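The table takes two steps to reach from the stove, and it does every job in the apartment. Meals happen there, and so do mail, mending, and whatever gets eaten between meals. The woman who lives here has rented the place on Kondik Street for eight years, and she agreed to talk about how she keeps a small kitchen going as long as her name was left out.

"I don't have a system," she said. "I have one table and I clear it. If I don't clear it, I can't cook."

Her rule is that snacks get eaten at the table and the wrappers stay there until everyone has finished. She used to ask people to get up and throw each one away. It didn't work, and it made her sound like her mother.

"Now I let it pile up," she said. "Foil, cupcake papers, little boxes, all of it. Then it gets cleared in one go. It takes me less time than asking did."

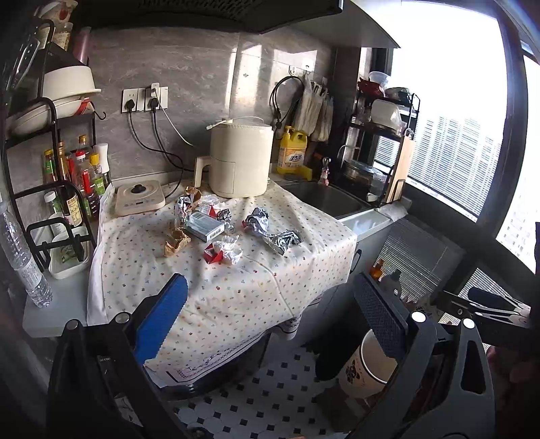 She sorts as she clears. Foil goes first. She presses the pieces together until she has something big enough to be worth saving, and that goes in a bag she takes to the Trater drop-off in her neighborhood. The people there told her that small scraps fall through the sorting screens, so she keeps adding to the same lump for weeks. Paper that has had cake or chocolate on it goes in the trash. Clean paper goes in with the newspapers.

"The mixed ones are what slow me down," she said. "Foil on one side, paper on the other. I used to peel them apart. I don't anymore. Life's too short for that."

The tablecloth came from Jistell, a discount store that has since closed. She bought two of the same kind, so one can be in the wash. She likes a small print for a table that gets this much use.

"A plain white cloth shows everything," she said. "With the little flowers, I can get a few more days out of it."

She has tried a plastic cover and didn't care for it. Her arms stuck to it in the summer, and crumbs slid off onto the floor. With cloth, she picks up the trash, folds the corners in, and shakes it out over the balcony rail. In October she switches to shaking it over the tub, because the wind on that side of the building blows everything back at her. 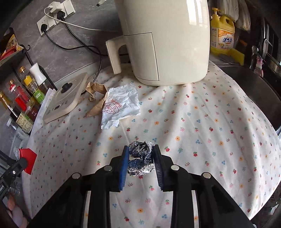
Page last changed: October, 8:50 a.m.

The air fryer was the last big thing she bought for the kitchen. She paid $199 for it and thought about it for most of a year before that. The oven that came with the apartment quit, and the landlord offered her $50 toward a replacement. She put the money toward the fryer.

"I wanted one in cream, and I waited until I found it," she said. "I look at it every day. I didn't want a black one."

She does most of her cooking with that and a single burner. Potatoes, chicken thighs, and frozen dumplings from Jin, the grocery downstairs, are the regulars. Soup gets made on the burner in a pot her sister gave her. When both are going, she doesn't run the kettle. She tripped the breaker that way once during dinner and had to find the panel with her phone.

Asked what she would change, she said she would like a second drawer and a longer counter. She doesn't expect to get either one.

"I'd probably just put things on it," she said.

She washes up by hand after supper, wipes down the counter, and leaves the sponge out to dry. The foil bag goes to Trater when it's full.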